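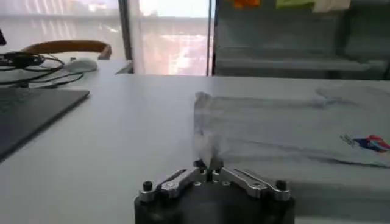

Thin clear plastic in its two natural states, scrunched up and spread out flat.

OK so a few people asked how the Furkville swap tees are going. Thread! It's long and it's mostly about folding, you've been warned.

We have 227 T-shirts to get folded and bagged before the November swap. Some came from people's closets, some are leftovers from old events, and a lot of them arrived in that crinkly see-through plastic that sticks to your sleeve and then to your other sleeve.

First thing I learned: deal with the plastic BEFORE you start folding. I did the first stack with film all over the table and kept folding little bits of it into the shirts. Had to shake every one of them out again.

What I do now is flatten the big pieces and lay them on top of each other, and scrunch the torn ones into a ball. The flat ones get used again for bagging. The ball goes in the sack for the store drop-off bin (check that yours takes film, the one by me does and the one by my sister doesn't).

If a sheet has creases you can mostly get them out with the side of your hand. Start in the middle and push toward the edges. You don't need it perfect, you need it flat enough that a shirt slides in.

And please use a big smooth table. I tried doing this on my bed, I tried doing it on the couch, my back has opinions about both. Light-colored tabletop if you can get one, because then you see lint and stray threads right away.

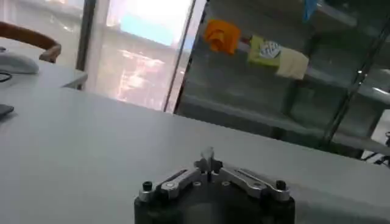 Also push your computer stuff way over to the side before you start. I like having the spreadsheet open while I work, but a sleeve will find a mouse cable every single time and then you're refolding.

OK, the fold. Josiane Carré taught me hers and I've dropped mine completely, sorry Mom. Shirt goes face up first so you can check the print and look for stains around the collar. Smooth it from the neck down, then give the two bottom corners a little tug so the hem is straight.

The hem tug is the part I always skipped!! If one corner droops, the whole fold comes out like a trapezoid and the stack leans. Ask me how my first stack of 66 went. (It went onto the floor.)

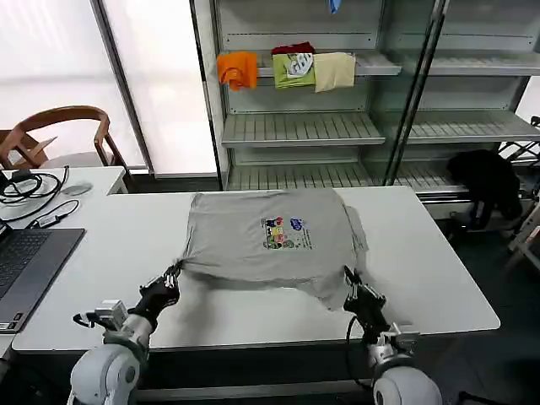

Gray tee with a little cartoon-looking print, still at the smoothing-out stage. One corner to go.

After that you flip it over, bring the sides in to the middle, lay the sleeves back on themselves, fold the bottom up to about the ribs and then once more. The print ends up on the front and people can flip through the pile without pulling everything apart.

Gray ones are the hardest to sort, by the way. Every gray looks the same until you put two next to each other. I've given up and sort by size, then by "has a picture" or "no picture." Cartoon shirts go on top of the pile, they'll be gone in ten minutes.

Someone asked if we iron. No! A few wrinkles are fine, it's a swap. If one is really bad I hang it in the bathroom while I shower and fold it the next morning.

Still need: size stickers, more medium hangers, and anyone with a free evening who likes folding and can bring their own snacks — DM me and I'll send you the address. Kids' sizes are next.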